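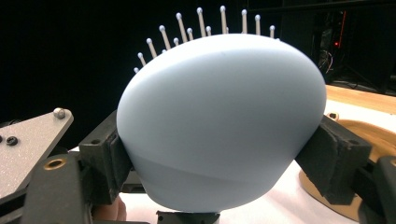
Scalp massagers, wanted: people who doubt them

Every brand in the hair aisle now promises thicker hair in nine weeks if you rub your head with the right gadget. We at Hivitz have read the claims and don't think much of the evidence behind them. Most of it is before-and-after photos under different lighting.

So we are looking for 93 adults in the Osport area to take part in a home study starting in October. Half will massage their scalp daily. The other half will do nothing, and yes, we need you just as much.

You should be between 25 and 60, not using any hair loss treatment, and willing to keep a short diary without making things up. If you skip a day, write that you skipped it.

You'll visit our Dratbridge office twice, for 89 minutes each time. Pay is $200, sent after the second visit. We can't promise you more hair. If somebody does, ask to see their numbers.

No company that sells hair products is paying for this. To apply, write to Mahnaz Zarei, study lead, with your age and the hours you can be reached.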